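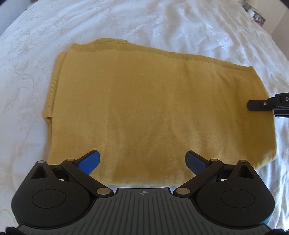
Folding laundry was supposed to be the easy part. At Dallstead, where people demonstrate household tasks with hand-held grippers so that robots can learn from them, the rulebook for a single jumper now runs to 6 pages.

Gizella Farkas wrote most of it. Her first draft, finished in September, left the definition of "folded" to whoever was holding the grippers. Reviewers at Costine, who check the recordings, couldn't agree on what they were looking at. Was a sleeve tucked under the body finished, or halfway there?

The current rules are blunt. Both grippers start open. The garment stays on the bed or table for the whole fold. If a finger pad slips, the demonstrator carries on and the slip is logged – no restarting to get a cleaner take. Bedside clutter stays where the householder left it, and nothing personal is to be read or moved.

Consent has its own page. A householder can withdraw a recording up to 50 days after the visit, and the organization has 2 days to confirm it has been deleted.

Géza Vincze, who audits the work for Enbridge, would like that window to be longer. He also wants knits scored separately from woven fabrics.

"A sweater bunches up even when you do everything right," he says. "You can't mark it like a pillowcase."

Farkas agrees on the knits. The deletion window is still being argued over.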